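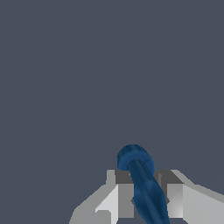
Gripper holding the blue part in the simulator, part leaning to the left at the top

Zorkix Sim add-on for the Gromura gripper – worth paying for?

hlambrechts
Posted Oct 13, 2019
I've had the trial of the Zorkix simulation package since September and need to decide whether to keep it. The licence is 578 a year for one seat. We use the Gromura two-finger gripper on a small arm, picking up blue pegs with a rounded cap. The render at the top is from the wrist view.

Good so far: it opens quickly, the gripper model was ready to use, and importing our part took one attempt. Less good: the part tilts between the fingers and I can't tell whether that is my grasp point or their contact settings. Has anyone here used it for real work?

Regards, Hendrik Lambrechts

skosholm_mick
We have two seats at Skosholm. It's fine for checking reach and clearance. I would not trust it for anything to do with slip. The default friction is far too high, so parts stay put at angles where the real ones would drop. Look under Contacts and bring it down before you judge anything.

tansy44
Disagree with Mick on that. Friction was only wrong in the old release. I ran 300 picks in the current one with a plain round bar, then 40 on the bench, and the failures were of the same kind in both. The angle in your render looks to me like a grasp point set off the centre line. Flat fingers on a round shaft will let it swing.

skosholm_mick
A plain bar isn't a part with a wide cap on the end. The weight is in a different place. What did you use for the mass?

tansy44
Measured it on the kitchen scales. Fair point about the cap, I haven't tried one.

rowlock
What's the plain grey background for? Does it not come with a table or bins?

hlambrechts
It does, there's a bench and some trays in the library. I haven't loaded any of them in that file.

rowlock
OK thanks. I went with Apaza in the end. Cheaper, and the shading is better, but you have to build the gripper yourself and that took me most of a fortnight. If your time costs anything then Zorkix comes out level.

dunnock_b
Before you pay, ask support about ticket 2438. It covers imported parts having their centre of mass put at the origin of the file instead of worked out from the shape. If your peg was drawn with the origin at one end, that alone could tip it.

hlambrechts
The origin is at the bottom of the shaft, so that could well be it. I'll move it and leave the friction alone for now, then try Mick's setting as a separate run. The trial has a few days left.

skosholm_mick
Do both. And get them to quote for V-shaped fingers while you're at it – flat ones are the wrong choice for that shaft whatever the software says.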